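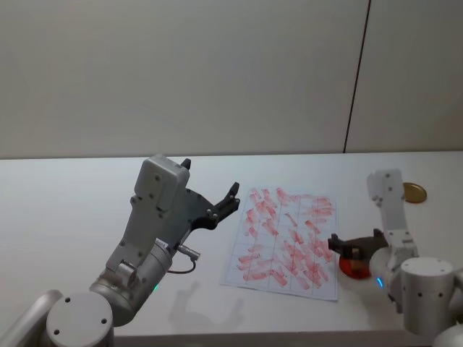
What Is a Sheet of Paper Made Of?

You probably touch paper every day. You write on it, fold it, tear it and throw it in the recycling. A sheet of paper looks flat, smooth and simple. Under a microscope it looks more like a plate of spaghetti.

Those tangled strings are called fibers. Each one is a tiny, thin tube that used to be part of a plant. Most paper today is made from the fibers of trees. The fibers cross over and under each other in every direction, and they hold on to each other tightly. There is usually very little glue in paper. The fibers mostly stick together by themselves as they dry.

From tree to pulp

First, the bark is taken off the logs. Bark is dark and crumbly and does not make good paper. The logs are then cut into small chips.

Next, the chips have to be pulled apart into fibers. Some paper mills grind the wood up. Others cook the chips with chemicals in a big tank, a bit like a pressure cooker. Wood has a natural glue in it called lignin (say LIG-nin), and cooking gets most of the lignin out. What is left is a soft, wet mush called pulp.

Pulp is brownish to start with. Grocery bags and cardboard boxes are often left that color. To make white paper, the pulp is bleached.

From pulp to paper

Now a lot of water is mixed in, until there is far more water than pulp. The watery mix is spread over a moving screen with very small holes. Water drains through the holes and the fibers stay on top, in a thin layer.

The layer is still soggy. It goes between heavy rollers that squeeze it, and then around hot rollers that dry it. By the end of the machine it is one very long strip of paper, wound up into a giant roll. Later the roll is cut into sheets.

Why do old newspapers turn yellow?

Newspaper is often made from ground-up wood, so the lignin is still in it. Light and air change the lignin over time and turn it yellow, then brown. Leave a piece of newspaper on a sunny windowsill for a few weeks, with a book covering half of it, and you can see the difference.

Why does paper tear straight one way and crooked the other?

Try this with a page of newspaper. Tear it from top to bottom, then turn it and tear it from side to side. One tear will be quite straight. The other will wander off.

When the pulp lands on the moving screen, many of the fibers line up in the direction the screen is moving. This direction is called the grain. Tearing along the grain is easy, as the tear can slip between the fibers. Tearing across it means going against them.

The grain matters for folding too. Paper folds more neatly along the grain - people who make books and cards check for it before they start.

How thick is one sheet?

One sheet is too thin to measure with a ruler, but a stack is easy. Imtiaz Mollah, who teaches fourth grade, does it this way with his class. They take a stack of 600 sheets of printer paper, push it down flat and measure the height in millimeters. Then they divide the height by 600. The answer is the thickness of one sheet, and it comes out as a small part of a millimeter.

You can do the same with a book. Remember that every sheet in a book has two sides, so a book with 1000 pages has only 500 sheets.

Make your own sheet

You will need a grown-up to help with the blender.

Scrap paper (not shiny)
A blender
A big plastic tub
A piece of window screen, stapled to an old picture frame
Two old towels
A sponge

1. Tear the scrap paper into bits the size of a stamp. Soak them in warm water overnight.
2. Put a handful of the wet bits in the blender with plenty of water. Blend until it looks like thin oatmeal.
3. Pour it into the tub and add more water. Stir it with your hand.
4. Slide the screen in under the water, hold it level, and lift it straight up. Let it drip.
5. Turn the screen over onto a towel. Press the back of it with the sponge to soak up water, then lift the screen away slowly.
6. Cover the sheet with the second towel and press down hard. Take the top towel off and leave the sheet to dry until the next day.

Your paper will be thicker and bumpier than paper from a store. If it falls apart, use more pulp next time. If it is too thick to bend, use less.

Words to know

Fiber: a very thin thread, such as the ones in plants
Pulp: wet, mashed-up fibers
Lignin: the natural glue in wood
Grain: the direction most of the fibers point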